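Gavach Pocket Video Camera

Stirholm has carried small video cameras for a good while now, and the Gavach is the one we keep handing to people who tell us they want to film the kids, the dog and the vacation without reading a thick manual first. It slips into a jacket pocket, it turns on with one press, and it holds its charge through a long family party with some left over for the drive home.

Picture quality

The lens is made by Iren, and it does a lovely job indoors, even in the evening with only the lamps on. Colors come out warm and natural, and faces stay sharp when people move around (which they always do!). You can shoot video and then switch to still photos with the little slider on the side, and your thumb finds it quickly after a day or two.

We like it best for ordinary days at home, when you want a bit of video of whatever is going on and don't feel like setting up a tripod.
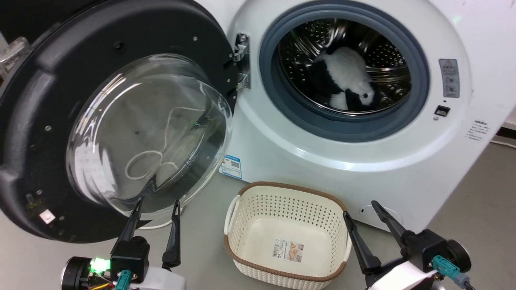 Battery and memory

The rechargeable battery comes in the box, along with a wall charger and a USB cable. Built-in memory holds 535 still photos at the standard setting, and there is a card slot under the bottom cover for when you need more. A spare battery from Visser fits nicely and is sold separately; ask us to add one to your order.

Ordering

Item number 789, in silver or black. Every camera comes with a 3 year warranty. The software disc works with Windows 2000 and later. The red version is on its way to us and should be here in July, so please write if you would like us to put one aside.

Page updated March 13, 2008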